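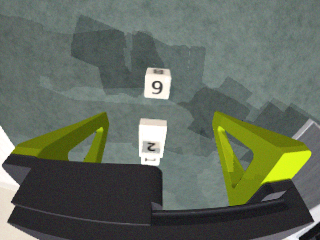 Slide 1: Opening slide - white blocks with numbers.

Good evening, and thank you for coming. My talk is on how a comic series becomes a television series, and what happens to the order of the story on the way. I will speak for a little under half an hour. Please keep questions for the end, I lose my place easily.

Slide 2: The book

Gutell ran for 51 issues, in black and white, and was later collected in five thick volumes. Who has read it? (Wait for hands.) For the others: a harbour town called Strand, a family of salt traders, and a girl, Wuta, who can hear what people said in a room before she entered it. This is her only power. She can't fight and she can't fly.

Slide 3: The order problem

The comic doesn't tell its story from beginning to end. Issue 9 happens before issue 1. The fire at Arkwood is drawn in three different issues, each time from another window. A reader can turn back and compare the pages. A viewer at home usually doesn't do this.

Read aloud the short passage from volume two, the stairs. Slowly!

Slide 4: What the series did

The writers put nearly everything in the order of the calendar. The fire now comes at the end of the first episode. I was angry about this when I saw it, and I wrote an angry review. Now I have watched it again and I think the choice is half right. We get to know the brother before he is lost, and in the comic he is hardly a person until volume four.

What we lose is the slow doubt about the mother. In the book we suspect her for more than 100 pages. On television we have already seen where she was standing.

Slide 5: Wuta's power on screen

Show the clip from the kitchen, without sound first, then with sound. In the comic the old voices are grey letters behind the furniture. The series uses whispering and moves the light a little. Ask the room which they prefer. Last time, in October, the people who had read the book preferred the series here, and I didn't expect that.

Slide 6: Smaller changes

Strand has become an island. The uncle is now an aunt. The dog lives. (Pause, people laugh here.) Go quickly if it is already late.

Slide 7: Where to start

If you are new, watch the first two episodes and then read volume one. The library has put 600 pages of the comic on the table by the door, please don't take them home.

Next meeting is on 2nd November, same room. Questions.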